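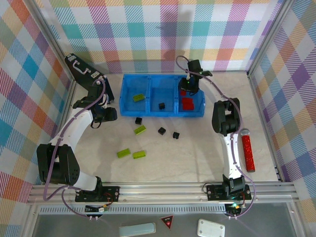 Starketti Brushed Plaid Flannel, by the yard

Home > Fabric > Flannel and brushed cotton > Starketti plaids

In stock - ships from our shop in Esodham

I've been selling this flannel since I opened the shop and it's still the bolt I reach for when somebody says "I want to make something cozy and I don't really know how to sew." It's soft on both sides, it presses well, it doesn't slide around under the needle, and it forgives a wobbly seam like nothing else I carry. If you've only ever sewn with quilting cotton you'll notice the difference as soon as you start pinning. The layers sort of grab each other and stay put (lovely for beginners, slightly annoying if you like to scoot things around at the last second).

The details

Fiber: 100% cotton
Width: 40 inches usable, selvage to selvage
Finish: brushed both sides
Weave: yarn-dyed, so the plaid goes all the way through
Sold by: the yard, cut in one continuous piece
Minimum order: 1 yard
Care: machine wash warm, tumble dry low

Yarn-dyed means the threads were colored before the cloth was woven. With printed flannel the back is pale and a bit sad looking, and sometimes the print is crooked against the grain, so you have to choose between cutting on grain and cutting on the stripe. You don't have that problem with this one! Follow a stripe and you're on grain.

Please prewash it

I know, I know. I skip prewashing all the time with other fabrics. Don't skip it here. Flannel shrinks more than you'd think, and it does most of it the first time through the dryer. I wash mine once on warm and dry it the way I plan to dry the finished thing. Zigzag the cut ends first or you'll be picking a bird's nest of threads out of the machine. And clean your lint trap after, please, it will be full.

Buy a little extra for shrinkage. I usually add a quarter yard for pajama pants and half a yard for anything bigger than that.

How much do I need?

This is the question I get most, so these are the amounts I give people over the counter. They already include some for shrinkage but not for fancy plaid matching.

Pillowcase, standard: 1 yard
Kids' pajama pants: 1 and a half yards
Adult pajama pants: 3 yards
Robe, knee length: 6 yards
Baby blanket, two layers: 2 and a half yards

If you want the stripes to line up across the side seams, add one full repeat for each main pattern piece. On the big plaids that adds up fast. For pajama pants I match the front and back seams where people will see them and let the inside legs do whatever they like. Life's short and it's bedtime.

Cutting on the bias

You can cut this on the diagonal and it looks great - pockets, yokes, cuffs, binding. A bias pocket also gets you out of matching anything, which is why I put one on nearly everything I make. Just be gentle, because brushed cotton stretches on the bias and it won't always spring back. I stay-stitch the edges right after cutting, before I even pick the piece up off the table.

For curtains and wall hangings, stick to the straight grain. I hung a bias panel in my own back hallway and by May it had grown a droopy corner that I still have to look at every time I take the trash out.

Needles and thread

A size 90 universal needle is fine. Put in a fresh one, since lint dulls everything. I like a slightly longer stitch than usual and the Bashir all-purpose polyester thread, which we keep in 400 yard spools. One spool will get you through a robe with plenty left over. Brush out your bobbin area when you're done. I do it halfway through too if I'm making something large.

Does it pill?

A little, yes. Any brushed cotton will in the spots that rub, so seats of pants and insides of sleeves. Washing inside out helps a lot. Skip the fabric softener, it makes the fuzz worse and the cloth gets a strange greasy feel after a while.

If you want something smoother that won't fuzz, have a look at the Hukitano shirting. It's lighter and crisper and it comes in a few plaids too, though it isn't nearly as snuggly and it costs more. I'd pick Hukitano for a shirt and Starketti for anything you plan to nap in.

Ordering and returns

Enter your yardage in whole yards. If you need a half or a quarter, put it in the notes box and I'll adjust the total before I charge you. Dye lots do vary, so order everything for one project at the same time - I can't promise the next bolt will match.

Cut fabric can't come back unless there's a flaw in it. I check each piece as I measure, but if I missed something, email me before you wash it and I'll sort it out.

Swatches are available on all the plaids. Colors on screens are never quite right, especially the pale ones, so if you're matching a sofa or a nursery wall get a swatch first.

Page last updated Sunday, March 10, 2024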